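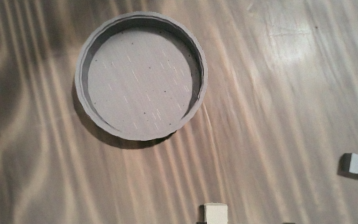

Azlan Tambunanさんも前に言ってたけど、ロフトの斜め窓は先に枠の奥行きを測れ、とのこと。それ抜きだと誰も答えられないですよ。

ロフトの天窓、ロールスクリーンかハニカムか
投稿:Marlina Tjoa

はじめまして。屋根裏を寝室にしてて、斜めの窓が2つ。夏の朝、まぶしくて5時前に起きてしまう。7月までになんとかしたい。
窓枠の内側は奥行き100mm、高さは165cm。店ではTakagiのロールスクリーンを勧められたけど、斜めだと生地がたるむと聞いて迷い中。賃貸ではないのでビス穴はOKです。よろしくおねがいしす。

Meinrad Danzer
ハニカム一択。両側にガイドレール付きのやつ。うちはCosettiで頼んで14日で届いた。レールがあればたるまない。普通のロールは斜めだと真ん中が垂れて、横から光が入ります。
測り方だけ。
・幅は上、中、下の3か所。一番小さい数字で注文
・対角線も2本測る。ずれてたら枠が歪んでるので、業者に言うこと

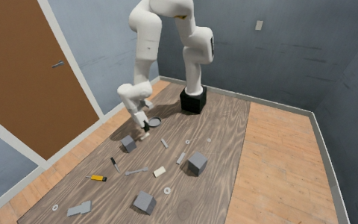
・取っ手の出っぱりを忘れずに。窓を開けたとき生地に当たる

あと遮光は1級で。2級だと朝はけっこう明るいです。

Yusri Raju
とりあえず安く済ますなら突っ張り棒2本に遮光カーテン。上と下で押さえるだけ。見た目はまあ、アレ。うちは棒が夜中に落ちてきたので、頭の上の窓には勧めなません。

コメント
Ridwan Menon:奥行き100あれば枠内に収まるはず。Skallelbyのレールは最大1799mmまでなので高さも大丈夫
Marlina Tjoa:ありがとうございます、ハニカムで見積もり取ります。対角線、8mmずれてました……
Azlan Tambunan:8mmなら枠外付けも聞いてみて

関連する質問
ブラインドの羽根が1枚だけ閉じない
出窓のシャッター、内開きにできる?
Berkoranoの昇降コード交換
三角窓の目隠し

最終更新:2026年2月20日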